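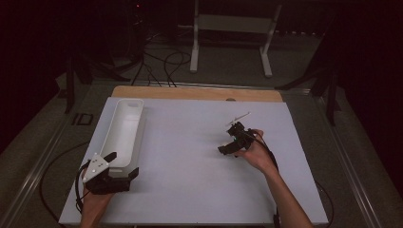
Fludden asked us last spring why a tray needs a specification at all, and whether a shelf and a roll of tape would not do the same job. The question comes up with most new customers, and this page is the long form of our reply.

About Maltar

Maltar supplies trays, boards and drawer inserts for workbenches. We sell to repair shops, school laboratories, packing rooms and small assembly firms. The business began with a single product, a long tray for sorting fixings, and the catalogue now lists 151 items. We have 41 staff on one site, with the office on the upper floor and stores below.

What we supply

Long trays. Rectangular, with raised walls and rounded corners. A square internal corner holds dust and is slow to wipe out. Walls are kept low enough for a hand to reach the base from the side.

Work boards. Flat boards laid over an existing bench or table. A white surface is the standard choice, as small dark parts show up well against it. Boards can be ordered with a backing panel where the table below is soft or uneven.

Drawer inserts. Cut to the drawer, not to a nominal size. Please measure the inside width at the front and at the back and send us both figures. They often differ by 2 mm or more.

How a layout is tested

Each new layout is set out on a board before it goes into the catalogue. The tray is placed lengthwise at one side and the rest of the surface is left clear for work. We then check reach, the ease of sliding the tray along the board, and whether it can be lifted by its near end without the far end dragging. Notes are kept for every trial, including the ones that lead to no product. The notes for the Predska range fill most of a cabinet.

The Predska range

Predska is our modular series. All trays in it share one width, so a short tray can replace half of a long one without moving its neighbours. The longest bench run we have fitted is 1430 mm, for the Havlíček workshop, which uses it for sorting hinges and catches. Lids were added to the range in March. They fit trays of the current pattern only.

Orders and returns

Stock items are sent from our own stores. Cut inserts are made to order and cannot be returned unless the fault is ours. Samples of the standard tray are lent free of charge to schools; the borrower pays the return postage.

Page last revised 2018-06-05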